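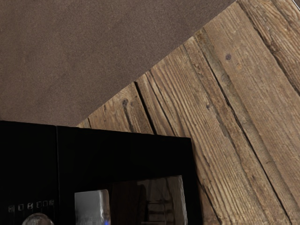

Stondden countertop oven: review after a winter of use

Reviewed by Farzana Paracha, 1/17/21

We moved into a flat with no proper oven and a landlord who wouldn't fit one, so I bought the Stondden to get us through. I cook for two most nights and for four when my brother's family comes over.

Setting up

It is heavier than it looks and I needed help getting it up the stairs. Rated at 2000 watts, it should have a wall socket to itself. The booklet asks for a gap behind and at both sides, which took more of our worktop than I had planned for. Run it empty once before you cook anything. Ours smelt of hot oil for 20 minutes and then stopped.

Cooking

Roast potatoes were the first test and they came out well, brown at the edges and soft in the middle. They took 90 minutes from cold with a full tray. A medium chicken fits, but only on the lower shelf. Bread is less good. The back left corner runs hot and a tin loaf has to be turned halfway through or one side catches. I wrote to Skeverley, where I bought it, and Gediminas Ots in their service department told me to drop the temperature by ten degrees and use the middle shelf. That helped with bread. Biscuits still come out uneven.
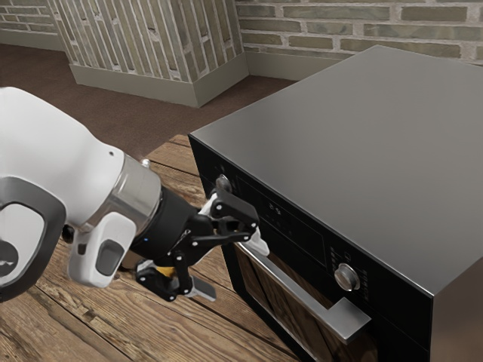 Fish and anything with cheese on top do very well under the grill, which gets going much faster than the one in my mother's old Sawatzky. The timer is fine once you've learned it. It beeps five times at the end and I haven't found a way to turn that off.

Cleaning

The crumb tray slides out and goes in the sink. The shelves are a tight fit in our dishwasher. Grease on the inside of the door needs a cloth and some bicarb, and I do it every couple of weeks.

Compared with the Tranora

My sister has the smaller Tranora. Hers is quieter and takes up less room, but a 26 cm dish won't go in with the door shut, and it goes into mine easily. For one person I'd buy hers. With more people to feed I'd have the Stondden again, though I'd wait for a sale. Mine was full price and Skeverley charged extra for delivery.

Four out of five. One off for the biscuits.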